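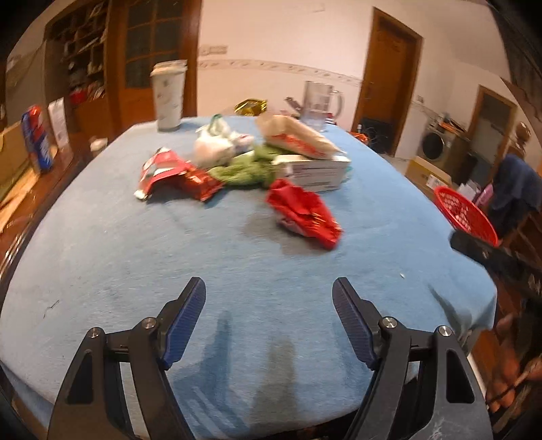 Daly Ridge Fire Readiness Check
Site walk with comments, January

Area covered: main house, Allar Road driveway, lower pasture, pump shed
Marks used: OK, FIX (needs work before fire season), WATCH (look again next visit)

ACCESS

1. Road sign readable from both directions: FIX
Sign can be read coming uphill only. From the Lultirard side it is hidden by a pine limb. Cut the limb or move the post to the other side of the culvert.

2. Driveway width and overhead clearance: OK
Oak branches were trimmed last fall and an engine will fit under them. Keep the shoulder by the mailbox clear of parked trailers.

3. Turnaround for engines: WATCH
Gravel is soft on the downhill side. It held a loaded pickup. A water tender weighs a good deal more. Add base rock and look at it again after the next heavy rain.

4. Gate: OK
Opens inward, swings freely. Lock box code is on file with the Allar station.

5. Second way out: FIX
The pasture track leads to the county road, but the wire gate at the end is tied shut with baling wire and took pliers to open. Replace with a chain and a snap.

HOUSE AND DECK

6. Roof and gutters: FIX
Roof is metal and in good shape. Gutters on the north side are full of needles. Clean now and again in late spring.

7. Vents: FIX
Foundation vents have fine mesh and are fine as they are. Two gable vents still have the old wide screen, and embers will go through it. Owner has the new screen in the garage.

8. Deck: WATCH
Leaves packed between the boards next to the wall. No rot found. Underside is open and had lumber stored beneath it. Lumber to be moved to the pump shed pad, away from the siding.

9. First few feet from walls: FIX
Bark mulch runs right up to the siding along the front. Pull it back and put down gravel. The juniper under the kitchen window should come out entirely. Trimming it won't be enough.

10. Firewood: OK
Stacked uphill, well clear of the house. Covered.

11. Propane tank: OK
The 500-gallon tank has bare ground all the way around. Shutoff turns by hand. Valve cover was stiff but came open.

WATER

12. Storage tank: WATCH
Holds 4,000 gallons when full. The float gauge was reading low and did not move when tapped, so the level was checked with a stick from the hatch. Tank was nearly full. Gauge should be repaired or taken off so that a crew doesn't go by it.

13. Hydrant fitting: FIX
Cap is missing and there is dirt in the threads. Threads are not damaged. Brush out, fit a new cap, and paint the riser so it shows up at night.

14. Pump: OK
Lelliteck pump started on the second pull and ran without leaks. Fuel is from last season. Drain it and refill. Spare plug is taped inside the shed door.

15. Hose: FIX
800 feet on the rack, all rolled. One length has a split near the coupling and was tagged. Do not put it back with the others.

LAND

16. Grass in lower pasture: OK for now
Short and green. Mow when it starts to turn, before noon, with an extinguisher on the tractor.

17. Brush along the east fence: FIX
Thick manzanita under the pines. Thin it and take the lower limbs off the trees. Piles can be burned only on permitted days, and not on the slope.

LEAVING

18. Written plan: WATCH
There is one on the refrigerator. The phone number for the horse trailer is out of date, and the meeting place is still listed as the old grange lot, now fenced.

Next visit: May. Bring this sheet. Items 5, 7, 9 and 13 to be done by then.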